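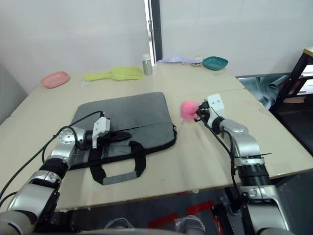

Packing a Bag with Two Arms: What We Built and What We Learned

Student project report, Tralness shared workshop
December term

1. What we set out to do

Our group wanted a pair of robot arms that could help with the boring end of a day, the part where everything on the table has to go back in a bag. We gave the project the name Kavmont, after the street the workshop is on, and the name stuck even after we found out we had been spelling the street wrong for weeks. The plan was for the left arm to look after the bag and the right arm to bring things to it, which sounds simple enough when you say it over lunch!

2. The setup

We used two light beige tables pushed together edge to edge. The bag lies flat on the front one, and the things we aren't using sit along the back of the rear one - a silver bottle with a white cap, a yellow-green scoop, a teal bowl and so on. The bag is a gray laptop bag with black handles, and we grew very fond of it. For the soft item we chose something pink and fuzzy, partly for the color and partly because it forgives a clumsy grip.

The finger brackets are our own design. They are white, with black pointed fingers, and we went through 6 versions before we had a pair that stayed straight. We drew them in Tamel, the free drawing program the workshop keeps on its old computer, and the screws came out of a mixed box from Paulík, the hardware shop down the hill (a lovely place, and very patient with us).

3. Cables

I have to give the cables their own section, as they ate up a whole weekend. Each arm has a black cable coming off the wrist. On the left it arcs up over the gripper and then runs down the side of the table, and we left it that loose on purpose so the wrist could turn all the way. Our first try was much tighter and it pulled the plug out at the worst moments.

4. Results

We ran 50 full tries with the soft item and the bag. In 19 of them it ended up inside with no help from us. Most of the others failed at the opening, where the fabric folded over and the item landed on top. The total cost of our added parts was $268, a little over what we had hoped, but the brackets can be used again next year.

5. What we would change

A stiffer bag would be the easy answer, but we would like to keep this one and teach the left arm to hold the opening wider. We would also start on the cables in week one.

Comments

benchmouse: Did you try rubber on the fingertips? It made a big difference on mine with cloth.

oldsolder: Nice write-up. Which of the six brackets was the good one, the last?

Reply from the group: Yes, the last! Number four was close, but it bent near the screw holes. No rubber yet, we'll give it a go.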